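Hilo sobre la lavadora del piso nuevo, por si a alguien le sirve. Llevo toda la tarde con ella. 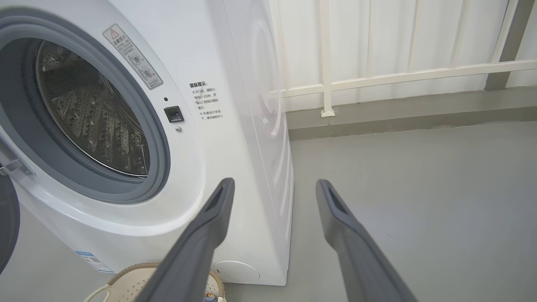 Es de carga frontal, blanca, y venía con el piso. El contrato la menciona en una línea: «electrodomésticos incluidos». Ni manual ni factura. Los textos del frontal están en chino, así que primero tocó traducir.

El bloque de texto negro lleva por título 温馨提示. Viene a ser «recordatorio» o «aviso amable». Debajo hay varias líneas cortas, dos con el signo ※ delante, sobre la apertura de la puerta y el estado de funcionamiento de la máquina.

Al lado hay una etiqueta de advertencia con triángulo rojo y dos dibujitos tachados. Está pegada torcida. La voy a dejar como está, que despegarla seguro que deja restos de cola.

Lo que hice antes del primer lavado:
Pasar un paño húmedo por toda la goma gris de la puerta, también por el pliegue de dentro. Ahí se queda pelusa, alguna horquilla y bastante porquería negra.

Luego el filtro. La tapa es la redonda de abajo, casi a ras de suelo. Poned una bandeja plana y una toalla vieja antes de girarla. Yo puse solo la toalla y acabé fregando medio lavadero.

Dentro del filtro: un botón, un palillo y 7 céntimos en monedas pequeñas. Lo enjuagué en el fregadero y lo volví a enroscar con la mano, sin apretar de más.

Después, un ciclo en vacío a 60 grados. Usé el limpiador en polvo de Trallent, que lo tenía de la casa anterior. Con el tambor vacío y la puerta bien cerrada – si no encaja en el cierre, no arranca.

El limpiador lo compré en la droguería Mendes, la de la calle Planville. El sobre da para una limpieza. Si alguien conoce algo más barato que vaya igual de bien, que lo diga.

Me preguntan por la puerta: sí, la dejo abierta entre lavados. Y seco la goma con un trapo cuando saco la ropa. En el piso de Treretley la cerraba siempre y al final las toallas olían a humedad.

También me preguntan por la traducción. Usé la del móvil, con la cámara, y después copié los caracteres uno a uno en un diccionario. La cámara sola me daba frases bastante raras.

Me queda limpiar el cajetín del detergente y mirar si está nivelada. Tengo que buscar el nivel, que sigue en alguna caja de la mudanza.

Mañana pongo la primera colada, sábanas blancas a 40. Si sale algo raro, lo cuento por aquí.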